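Thursday, quick one before I have to go back out. So we finally saw Jaltorach. If you've been following along you know we're on venue number 7 and my mother has stopped picking up the phone.

First the room. Long, low ceiling, big windows on the river side. Holds 980 if you believe the brochure, we need a tenth of that, so they close it down with a curtain. Didn't love the curtain. Loved the floor. Edgars Paulauskas showed us round and was very patient about the parking, which I asked about twice. Maybe three times.
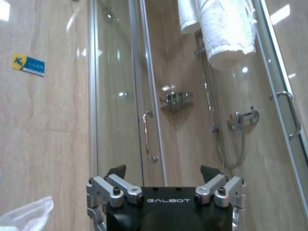
Bathroom stop, Jaltorach

Food. OK so the menu is set, no swaps, but you get a tasting in May and you can bring 2 people. The mushroom thing was great. The little fish toasts, hmm. My sister ate mine. They do late supper at eleven wich none of the others offered, and I think that's what gets people to stay and dance insted of sneaking off to the hotel.

Music has to stop at 1. Dredby lets you go til 2 but Dredby smells like carpet, sorry, it does.

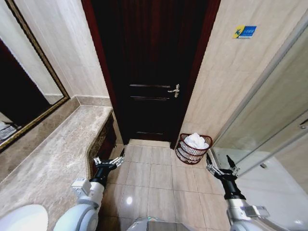 Then the money talk. Deposit is fair, the bar minimum less so. Stumska was cheaper all in but you have to hire your own chairs and somebody has to take them back on Sunday with a headache. Not me. Jaltorach includes chairs, linens, a person to run the coat check, and 5 hours of setup time the day of.

Still want to know what happens if it rains, there's a terrace and no cover on it. Emailed, waiting.

We're leaning yes. Will post the menu when they send it over. If anyone's had a party there, tell me about the sound in the back half of the room, please, my uncle is giving a speech and he mumbles.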